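**Table linen** is the cloth we put on tables, under plates and across laps, and I've been keeping this entry going for the Drondgate household wiki long enough to have opinions about all of it. Last big tidy-up was Nov 4, 2020, so forgive any dust!

## What counts

The word "linen" used to mean cloth made from flax, full stop. These days it covers cotton, blends and even polyester (which I own plenty of, and it washes beautifully). I include tablecloths, runners, placemats, napkins and the thick pad that goes underneath, usually called a silence cloth. Lovely name, and it really does hush the plates.

## A bit of history

People in Europe were covering tables well back in the Middle Ages, and a long cloth often doubled as the thing you wiped your hands on. Separate napkins became the usual thing later. Damask, with its pattern woven in so it shows when the light hits it, was the fancy choice for centuries, and it's still what I look for first at the Rostness flea market every July. My best find there was a set of 25 napkins, an odd number that I've never managed to explain.

## Covering a wooden table

Bare wood is handsome but it marks, so most homes end up with something on top, even if it's only a folded blanket or an old sheet.
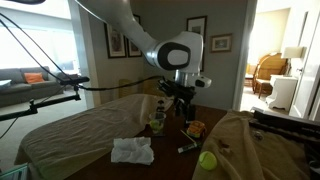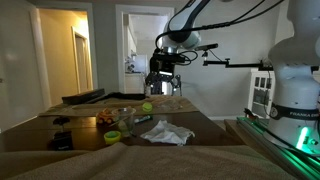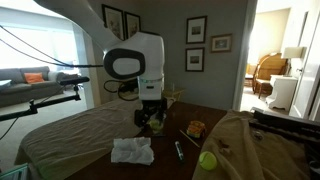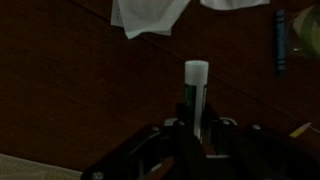

For everyday meals I like a drop of six to eight inches, meaning the part that hangs over the side. Formal dinners go longer, up to 25 inches if you want it close to the floor, though I always end up sitting on mine. Measure the top, add the drop twice, and buy the next size up if the cloth is all cotton. Cotton shrinks!

## Washing and stains

Red wine: blot, don't rub, then cold water. Candle wax: let it harden, scrape it off with a dull knife, then iron what's left between sheets of plain paper. Turmeric is my personal enemy, and sunshine is the only thing I've seen fade it (a couple of afternoons on the line at our place in Flornine did for most of a bad one). Iron flax while it's still damp or you'll be there all night.

## Storage

Roll big cloths around a tube if you've got room. If you fold, change the fold lines now and then, as the creases are where old fabric splits. I keep mine in a cedar chest with the napkins on top, and the Christmas runner lives at the bottom until somebody asks for it.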